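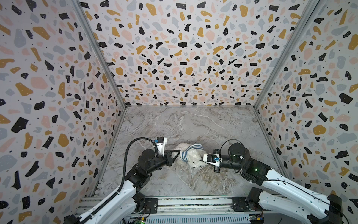 대리석 무늬 바닥에 테라조 무늬 벽, 그 사이의 흰 털 인형

케네도(Kenedo) 봉제인형 후기 써봐요. 제가 인형 후기를 이렇게 길게 쓰게 될 줄은 몰랐는데, 사기 전에 찾아보니까 상품평 81개가 거의 다 "귀여워요", "배송 빨라요" 이런 거라서 털이 어떤지 빨아도 되는지 하나도 알 수가 없더라고요ㅠㅠ 그래서 저 같은 분들 보시라고 적어요. 제 돈 주고 샀고 협찬 그런 거 없습니다!

일단 첫인상. 상자 열자마자 생각보다 가볍네? 했어요. 주방 저울에 올려봤더니 145그램. 솜을 빵빵하게 채운 인형 좋아하시는 분은 조금 허전하실 수도 있어요. 저는 누워서 배 위에 올려놓고 드라마 보는 용도라 가벼운 게 오히려 좋았고요. 양쪽에서 꾹 누르면 쑥 들어가고 손 떼면 천천히 돌아오는데, 이게 은근히 중독성 있어서 전화 통화할 때 계속 주무르게 됩니다.

색은 흰색이라고 보시면 되는데 완전 새하얀 흰색은 아니고 크림빛이 살짝 돌아요. 상세페이지 사진은 좀 더 쨍한 흰색으로 나와 있어서 그거 기대하고 사시면 어? 하실 수 있어요. 낮에 창가에서 보면 크림색 느낌이 더 나고 밤에 형광등 밑에서 보면 그냥 흰색이에요. 저는 크림색 쪽이 따뜻해 보여서 마음에 들었어요. 같이 주문한 타니아 언니(Tania Khondokar)는 새하얀 걸 원했다고 한참 투덜투덜했지만요ㅋㅋ

털 얘기를 제일 하고 싶었는데요. 복슬복슬한 건 맞아요. 진짜 부드럽고 볼에 대면 기분 좋아요. 근데!! 만지다 보면 털이 조금씩 뭉쳐요. 긴 털 인형 키워보신 분들은 아실 거예요, 그 살짝 엉킨 느낌. 처음엔 손가락으로 살살 풀어주다가 요즘은 강아지용 슬리커 브러시로 결 따라 빗어줍니다. 세게 빗으면 털이 빠지니까 힘은 빼시고요. 빗고 나면 하루 이틀은 새것 같다가 또 뭉치고, 그럼 또 빗고... 손이 좀 가는 아이예요. 별점 하나 뺀 건 순전히 이것 때문입니다.
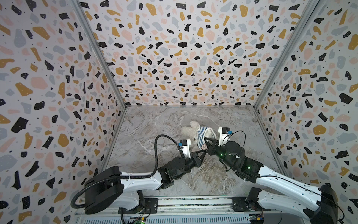
귀는 정말 잘 만들었어요. 귀까지 보송보송하게 털이 덮여 있고, 제 건 한쪽씩 방향을 잡아주면 그대로 잘 있더라고요. 하나는 세우고 하나는 옆으로 눕혀 놓으면 표정이 확 달라져요. 눈은 작고 까만데 얼굴에 비해 작은 편이라 털이 길게 내려오면 파묻힙니다. 눈 주변은 빗질할 때 조심해서 바깥쪽으로 넘겨주세요. 저는 눈이 보일락 말락 하는 게 더 귀여워서 일부러 놔둘 때도 있어요.

옷도 입고 있는데 바느질은 이 가격대치고 괜찮은 편이에요. 실밥이 안쪽에 두 군데 나와 있어서 쪽가위로 정리했고, 그 뒤로는 풀린 데 없어요. 다만 얼굴 가까이까지 옷이 올라와서 목 쪽 털이 자꾸 눌려요. 다음 버전에서는 목둘레를 조금만 넉넉하게 만들어 주셨으면 좋겠어요. 판매자님 보고 계신가요?

세탁은 8월에 한 번 해봤습니다. 커피를 쏟았거든요... 세탁망에 넣고 울코스 찬물로 31분 돌렸고 세제는 중성세제 조금만 썼어요. 얼룩은 다 빠졌어요! 탈수는 약하게 하고 수건으로 감싸서 꾹꾹 눌러준 다음 그늘에 눕혀 말렸는데, 속까지 마르는 데 꼬박 이틀 걸렸어요. 겉만 보고 다 말랐다고 생각하시면 안 돼요. 손으로 눌러보고 속이 서늘하면 더 두셔야 합니다. 말린 뒤에는 털이 꽤 뭉쳐서 또 브러시 행이었고요. 모양은 안 변했어요. 건조기는 무서워서 안 넣어봤으니 해보신 분 있으면 댓글로 알려주세요.

전에 쓰던 프리스티스(Pristis) 인형이랑 비교해 달라는 분이 계셔서 같이 적자면, 관리 편한 걸로는 프리스티스가 나아요. 털이 짧아서 돌돌이만 밀면 끝이거든요. 대신 껴안았을 때 느낌은 케네도가 훨씬 좋아요. 저희 집에서는 프리스티스는 책장으로 올라갔고 케네도는 베개 옆자리를 차지했습니다ㅎㅎ

아 그리고 어두운 색 옷 입고 안으면 털이 좀 묻어요. 첫 주가 심했고 지금은 많이 줄었어요. 선물하실 분들은 한 번 털어서 빗질까지 해서 주시면 받는 분이 편할 거예요. 포장은 얇은 비닐 한 겹이라 선물용이면 상자를 따로 준비하셔야 해요.

별점은 다섯 개 중에 네 개. 저는 조카 생일에 하나 더 주문할 생각이에요. 빗질 귀찮으신 분은 털 짧은 쪽으로 가세요!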